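Help wanted: someone to help me run the clothing swap at Moynihan Hall

Hi! I'm Sowmya, and I run the Drososton Clothing Swap, which started in my garage and now fills the whole downstairs of Moynihan Hall every July. Last summer we had some 500 people through the doors and I barely sat down, so this year I'm hiring a floor lead, and I'm also looking for a handful of sorters.

The floor lead job

It's paid, four weeks, mostly afternoons, with one very long day at the end (we open at 9 a.m. and I'm usually sweeping at 8 p.m.). The fee is $3000 for the whole stretch, half up front. You'd take in bags, keep the racks moving, and be the person people come to when they can't find the kids' shoes. Raghavendra Poojary did it last year and has moved to Monico for school, but he left a fat notebook and he'll pick up if you call him.

You don't need a retail background. I'd love someone who can talk to strangers, lift a full bin, and stay cheerful when a zipper breaks in their hand. A driver's license would help a lot -- the van is an automatic, a bit moody about reverse.

The sorters

This one's for anybody who likes clothes and has a couple of free evenings! You get $100 per evening, dinner, and first pick before the doors open. I found my favorite coat that way and I've been smug about it ever since.

What a sorting evening looks like

1. Bags come in at 5 p.m. and get tipped out by type: tops, pants, coats, baby things, and the mystery pile.

2. Check everything for stains and holes. Mending goes to Ming-te Kao, who can save nearly any sweater.

3. Fold the T-shirts on a table, sleeves in first, and smooth out the worst of the wrinkles as you go. 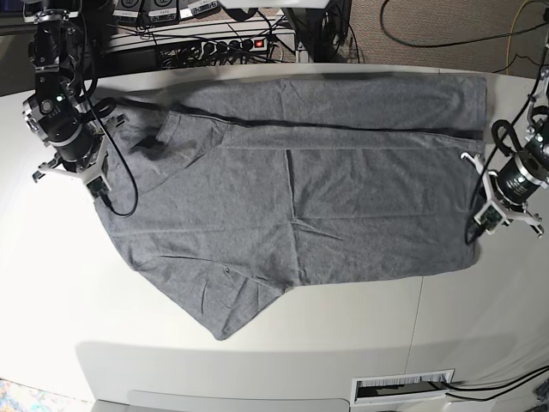

4. Label by size and stack on the long shelves. Please don't trust the tags on older jeans, hold them up!

How to apply

Drop a note in the box at Moynihan Hall or catch me there most days after 4 p.m. Tell me which job you want, which evenings you're free, and the best thing you ever got secondhand. No resume needed for sorters. For floor lead, a few lines on past work is plenty, and I'll call everybody back either way.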